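We use cookies to keep you logged in and to measure traffic. Accept | Settings

Rest intervals on heavy rows: 2 min or 4 min?
12 replies - 346 views - 3 shares

gebhard_a
Running a four-day upper/lower split. Barbell row is 5x5 at 200 lb. With two minutes of rest I lose a rep on set four and two reps on set five. With four minutes I get all 25 reps, but the session runs past my lunch slot. Is there any reason to keep the short rest if the goal is strength?

Culix
No. If reps drop, the load or the rest is wrong. Take the four minutes and cut an accessory lift.

sanaa.salem
Disagree in part. Two minutes is enough for most people at that load if the warmup is not eating into work capacity. What are you doing before the first work set?

gebhard_a
Empty bar x 12, then 95 x 8, 135 x 8, 165 x 8, 185 x 5.

sanaa.salem
Too much volume. Try 95 x 5, 135 x 3, 185 x 1. Retest at two minutes before you change anything else.

Culix
A lighter warmup will not fix a two-rep drop on set five. Rows also load the lower back isometrically, and that recovers slower than the lats. I would look at grip too - are you using straps?

gebhard_a
No straps. Double overhand, chalk.

ngan_h
Then you don't know which muscle is failing. Run one session with straps at two minutes. If the reps come back, it was grip. If your torso angle rises on set four, it's the lower back, and a chest-supported row would let you keep the short rest.

Culix
Chest-supported is a different lift. He asked about barbell rows.

ngan_h
He asked about strength. Either one builds it.

lindalva_g
I had the same problem with a fixed lunch slot. I moved rows to the start of the session and paired them with calf raises in the rest period. Three and a half minutes between row sets, no added time.
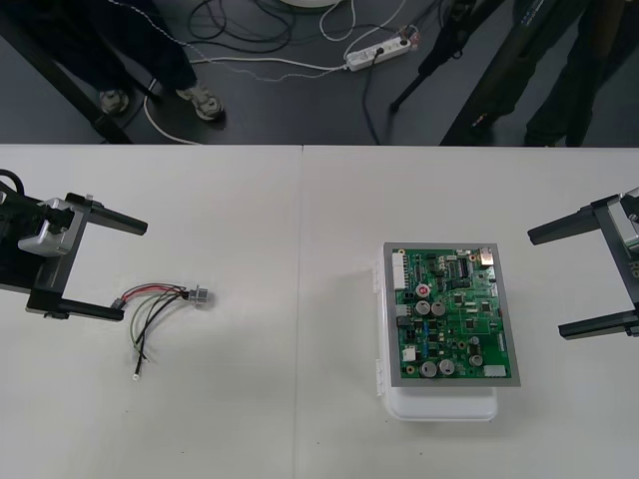
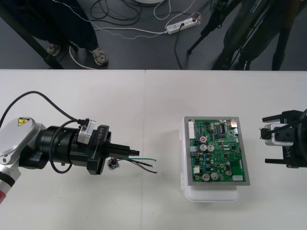
Calf raises don't touch grip or lower back, so the row numbers held. I would not pair with anything hinged. I tried leg curls first and they were fine, but the machine was usually taken.

gebhard_a
OK. Plan is straps plus the shorter warmup for one session, then lindalva's pairing if the reps still drop.

sanaa.salem
Change one variable at a time. Otherwise the result tells you nothing.

gebhard_a
Fair. Warmup first, straps the week after.

Culix
Still say four minutes. Post the log either way.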